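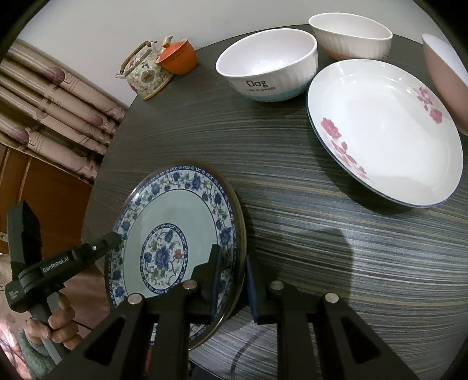 About Zurkgate

Zurkgate tests and repairs gripping equipment for companies that automate the handling of tableware, glass and other breakable goods. We work from a single site in Stenville. Our customers are machine builders, packing plants and research labs.

How the company started

The company grew out of a fault investigation. A packing line at Tirkent was dropping dinner plates at a transfer station between two robot cells. The line had been accepted after a run of 1671 transfers with no breakage. In May, during normal production, it broke 103 plates in one shift. The controller logged no errors. According to the records, every plate had been gripped, moved and released correctly.

The cause was in the finger pads. The adhesive behind one pad had softened, and the pad could creep sideways under load. The jaw position sensor measured the finger and had no way to detect the pad. A plate held by the rim would rotate a few degrees, and the second gripper would then close on the edge of the glaze. An emergency stop made matters worse: the jaws lost holding force when air pressure was cut, and the plate fell into the area where an operator would be reaching to clear it.

The repair consisted of mechanically retained pads, a check valve at each jaw, and a slip test at the start of every shift. The three engineers who wrote the report founded Zurkgate the following year.

What we do

Fault investigation. We reproduce the failure on our own benches, using the customer's fingers, pads and goods where possible. Reports state what was reproduced and what was not.

Pad and finger testing. Each pad set is cycled on rims of different thickness and glaze. Our standard run is 755 grips, with an inspection every 60.

Loss-of-power review. We check what the gripper does with a held object when air, current or communication fails, and where the object lands.

Retrofit. We supply retained pads and check valves for most two-finger grippers. Drawings are included.

What we do not do

We do not certify complete cells, and we do not sell robots. Work requiring a full risk assessment is passed to Pitkänen, a separate company with which we share test data under a written agreement.

Reporting a fault

Stop the machine, leave the pads in place and do not clean them. Note the air pressure and the last part handled, then contact the Stenville office. Broken pieces should be kept in a closed box and sent with the fingers.

Page last revised December 20, 2025.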